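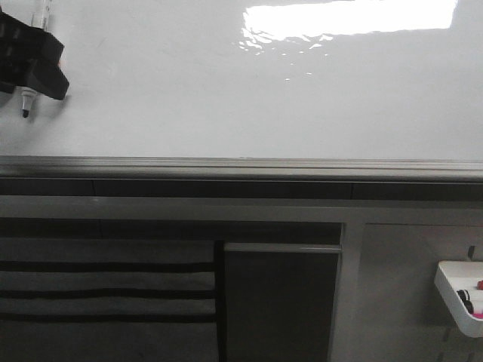 Glare on a whiteboard.

Section 3: Setting up the Rurnov receiver at your station

Updated 2025-01-03

If you've made it through Section 2, your receiver is out of the box, the antenna is screwed on, and dispatch knows your station exists. Good! Now we get it talking. I've set these up at the Caton and Asell firehouses and I still keep these pages open next to me while I do it, so don't feel bad about reading along.

You'll need the station ID that dispatch sent you, a small Phillips screwdriver, and a second person with a radio. Florencio Valcárcel did his alone at Asell and spent the evening running back and forth between the bay and the phone. Get the second person.

Caution: Put your station out of service with dispatch before you start. Test tones sound exactly like real ones, and a crew will roll on them.

1. Plug the power supply into an outlet on the generator side of the building. If you don't know which outlets those are, look for the red cover plates, or ask whoever runs your generator test.

2. Press and hold the power button until the front light turns amber. Let go. It'll blink for up to 60 seconds while it starts up, and it's fine for it to click a couple of times.

3. Turn the volume knob all the way down. Please don't skip this one (my ears have opinions about it).

4. Press Menu, go to Station, and enter your ID. Leading zeros count. If the screen says NO MATCH, check that you haven't typed your engine number instead, which is what I did the first time.

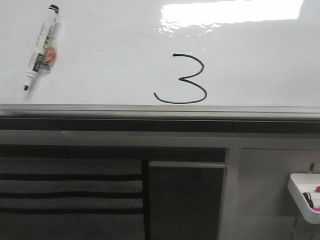
5. Press Save and wait for the light to go green. Green means the receiver can hear the dispatch channel. It doesn't mean dispatch can hear you, and we'll get to that under Acknowledge, below.

Note: If the light stays amber for more than five minutes, move the antenna before you touch any settings. At Caton it sat behind a steel locker and we got nothing at all. We moved it up next to the window and it went green while Lleucu Prydderch was still on the ladder.

Setting the tones

Out of the box, every call plays the same long tone through every speaker. You can leave it that way, but your overnight crew will thank you for fixing it. Go to Menu, then Tones. You get three levels: medical, fire, and all-hands. I set medical to the soft ramp-up tone, fire to the standard one, and all-hands to the loud one that gets everybody moving.
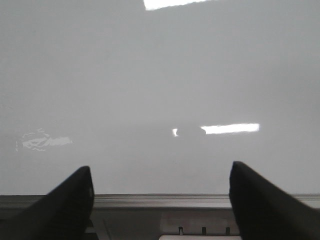
Once the tones are picked, set the speaker zones. Zone A is the bay, Zone B is the bunk room, and Zone C is outside. Neighbors do notice Zone C. Ainhoa Sotomayor has hers muted overnight, and I copied her.

Now bring the volume back up slowly and have your second person ask dispatch for a test page. Walk the whole building while it plays, including the bathroom and the hose tower.

Caution: Speaker wire runs over 300 feet need the booster box. Without it the far speaker will sound fine on a test tone and then turn to mush as soon as the dispatcher starts talking.

Placing the call display
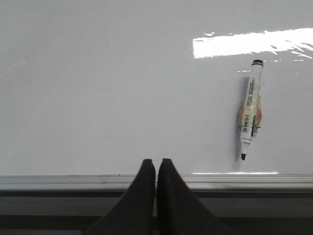 The call display shows the address, the call type, and the units assigned, and people need to read it while they're pulling their boots on. Hang it at eye level by the door to the bay, on the bracket that came with it. Before you drill, have someone hold it in place with the overhead lights on and look at it from the bunk room side. The screen is shiny, and you can get the same kind of hard white streak you see across the upper right of the whiteboard, which is right where the display puts the cross street. Tilt the bracket down a notch or two, or slide the whole thing along the wall until the streak is gone.

Acknowledge

Press the big gray button when a test page comes in. Dispatch should see your station turn green on their end. Ask them to read back your station ID, and write it on the label inside the cover. If they see nothing, go to Menu, then Link, and turn Reply on. It ships turned off.

When you're done, call dispatch and go back in service. Estíbaliz Alcaraz has the spare power supplies if yours turns out to be a dud, and there's more on battery backup in Section 4.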